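Flakolent hand-held demo gripper, three months in

Posted 9:40 pm, should be in bed

Rating: 4 out of 5, with a grumble

Quick one becuase I've got the thing charging and another batch to do before I crash. Bought the Flakolent at the end of winter, the two-finger kit with the camera mount, and I've been putting it through laundry since. Folding mostly. Some bed making. A bit of sock pairing that went badly.

Background for anyone landing here from a search: I do demos at home and send them off for training. You hold the gripper, do the job with it the way you want the arm to do it, the camera and the tracking record the lot. No arm in the house. Before this I was driving a real one with a leader arm (the Hundau, the older one with the squeaky elbow) and I'd had enough. More on that below.

What you get

Gripper body, two fingers, spare jaw pads, trigger grip, camera mount, one cable that's too short. Manual is a single folded sheet. The colour diagrams are good, the words aren't. Took me an evening to put together and calibrate, would've been half that if step six and step seven weren't the wrong way round.

700 dollars for mine, with the mount. Not cheap for what you're holding. But I'd priced the Backlund as well and you pay more for that and still need to find your own mount.

Weight

Fine for the first half hour. Then your wrist knows all about it. I do sets of 30 and then put it down, have a cuppa, come back. If you push past that your folds get sloppy and sloppy folds are useless, you'll just bin them later. I wear a cheap wrist brace now and wish I'd started with it.

Fingers and pads

Best part of the whole kit. The pads have enough grip for denim and they don't snag on thin stuff, which the Hundau ones did constantly. Tea towels, t-shirts, pillowcases, all good. Heavy jeans are harder, the waistband wants to slide out when you lift the second fold over. Go in from the side and pinch deep, not at the edge. Took me ages to work that out.

Fitted sheets. No. Don't ask.

The pads do wear. First pair started going shiny in the second month. Spares are in the box so no drama, but the little bolts are fiddly and I dropped one in the carpet and spent a good while on my hands and knees.

Trigger

Bit stiff out of the box, loosened up after a week or so. Travel is nice and long so you can half close on something. I like that a lot. With fabric you're always half closing. The Backlund I had a go of at a meet-up was more open-or-shut, good for blocks and cups I suppose, horrible on a shirt.

Tracking

Ok so this is the grumble. Plain surfaces kill it. I started on the spare bed with a white doona cover and lost tracking about every second fold, the pose would just wander off and the software flags the whole demo red. Swapped to a patterned cover and it calmed right down. Lamp on, curtains where you can't have them flapping. Also don't tidy too much! A room with stuff in it tracks better than a bare one, and I was clearing everything off the floor beforehand like an idiot.

Fast wrist turns still lose it now and then. Slow down on the flip.

Numbers, for those who want them

2,951 demos recorded on this unit so far. My early ones were rubbish, that's on me. On a good night now I'll get 70 done and keep nearly all of them. On the leader arm I never got near that, half the time went on resetting and the other half on waiting for it to creep back to home. 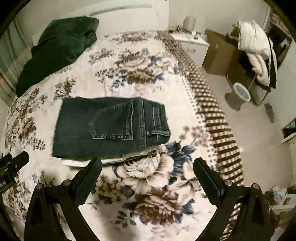
Jeans are still my slowest, by the way. Four passes if you're neat: leg over leg, tuck the crotch point in, bottom half up, then once more and square it off with the pads shut. Keep the start position messy and different every time. I got a whole batch knocked back in November because I was laying them out too nicely beforehand and every demo began the same way. Fair enough, I'd have knocked it back too.

Versus remote control

People keep asking so. If you've got the arm in front of you and the job is slow and careful, the leader arm is fine, and you find out straight away what the arm can't reach. With the hand-held you can do things the arm can't physically copy. Easy to forget. I was leaning right across the bed for the far corner, lovely smooth demos, none of them any use. Keep your elbow in and pretend you're bolted to the floor.

For speed, and for doing it in your own bedroom at nine at night in slippers, hand-held wins easily.

Software

The Dirkavberg app it pairs with is alright. Uploads are slow, trimming is good, the delete button is way too close to the save button. Lost a dozen good ones that way. Crashed on me twice since the last update, it did keep the recordings both times.

Would I buy it again

Yep. Longer cable, better manual, lighter body and it's a five. Get spare pads with the order, the postage on its own is silly. Will update if the trigger spring goes, I've seen a couple of people say theirs did.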